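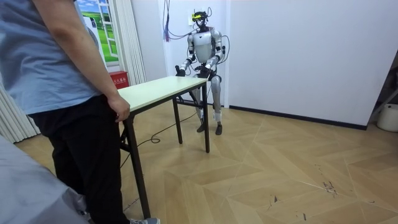 Photo: Zakby Community News

The folding tables are coming out again at Zakby, and I could not be happier! If you have been following my little column, you know the old laundry and work room on Bagheri Street has been closed to the rest of us while the new floor went down and the plumbing was sorted. Well, it opens for sign-ups this April, and I went over to get the details so you don't have to call the office.

First, the tables. The building has bought 10 of them, the plain kind with a pale top and dark metal legs, and they can be borrowed for the day by anyone in the Prustalell buildings. I have folded plenty of sheets on my bed over the years, and let me tell you, a flat surface at hip height is a treat. There is no charge for the first borrow. After that it's two dollars a go, which goes toward soap and light bulbs.

The second bit of news is the washer. People have been asking about it since the flyer went up, so yes, it's the tall white one with two round doors, one over the other. You can run whites in one and towels in the other and still have floor left to stand on (my knees are thrilled about that upper door). The office tells me 347 households have use of the room, so there will be a booking sheet. Slots are an hour and a half. Please take your things out on time — I am looking at everyone on the third floor, myself included.
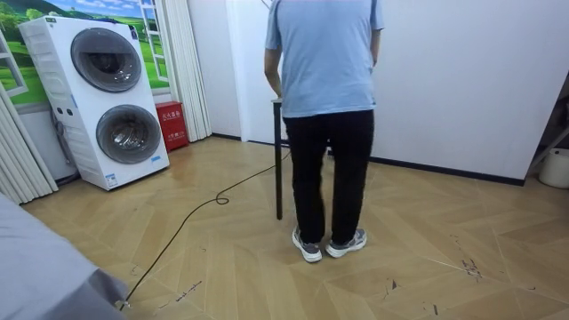

What it cost, and when you can get in

I also asked about the floor, because I love it. It's a pale wood look laid in big zigzags, and it makes the place feel more like somebody's home. Zatov, the firm that did the work, left us a care sheet: sweep first, then a damp mop, and no bleach. Bring a mat if you plan to drag anything heavy across it.

The money side is short. Each building put in $400 toward the work, and another $200 came from the spring bake sale. My lemon bars sold out before noon, by the way, and I will be making them again.

Sign-up sheets go up in the Bagheri Street lobby on the first of the month. You'll need your door key and your unit number. If you want a table for a party or a yard sale, put that on the same sheet under "other," and write down how many you want and what time you'll bring them back. Questions can go in the office mailbox, the green one by the stairs.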